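The Long Way Around a Pile of Laundry

By Najwa Chamoun

When Ayodele Ibrahim first told me that the hardest thing she had ever asked a machine to do was pick up a black shirt off a pile of other black shirts, I laughed, and then I went home and looked at my own laundry and stopped laughing. Cloth is a miserable thing to grab. It has no handle, it never lies the same way twice, and half the time you come up with two things when you wanted one.

Ibrahim runs the gripper trials at Taneo, a small outfit that spent most of this past year comparing two sets of fingers for handling clothes. The first set, called the Omen, is soft and rounded and looks a bit like the end of a rubber spatula. The second, the Evetti, is firmer, a wedge with slots cut through it so that it gives a little when it closes. Both go onto the same hand-held body, which you carry around by the grip and work with a squeeze, so the person doing the chore teaches the machine just by doing it (and gets a pretty sore forearm into the bargain, as I can now report).

I had expected a laboratory. What I got was bedrooms, because Ibrahim is firm on the point that a steel table with one towel on it teaches you next to nothing. Her team works on real beds, with printed sheets and window light and sweaters and jeans piled up in the corner, and they fold until the pile is gone or somebody needs a cup of tea.

Her colleague Blagoje Halilović keeps the tally, and he read it to me with great patience. Each set of fingers got 123 garments. The Omen dropped or doubled up on 53 of them. The Evetti did so on 11, and most of those were thin, slippery linings that I would have dropped myself. "I wanted the soft ones to win," he told me, a little sadly. "I had already ordered the spares."

Dark clothes remain the sore spot. To a camera, a black sleeve on a black jacket is one big shadow, and no finger in the world can help you if you can't tell where the edge is. Kayode Mohammed, who looks after the camera side, has been trying different exposures since January and would like a wider lens, a better sensor and another six months, in whatever order they come.

Then he handed me the gripper and pointed me toward the bed, and I spent a very happy hour picking up other people's pants.

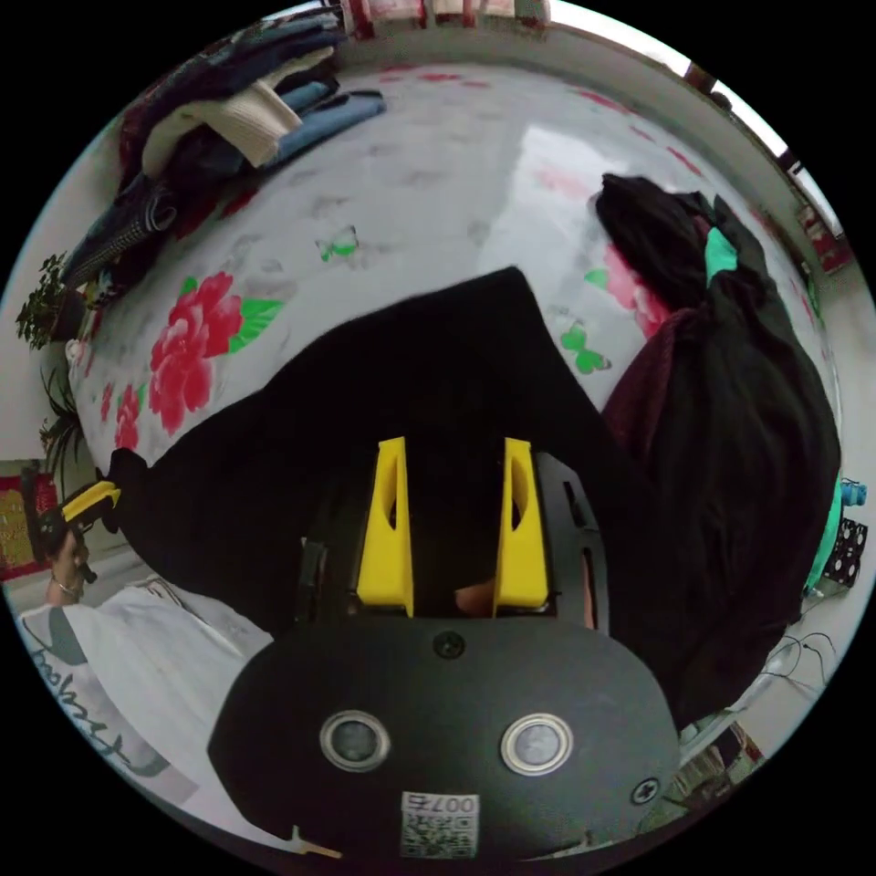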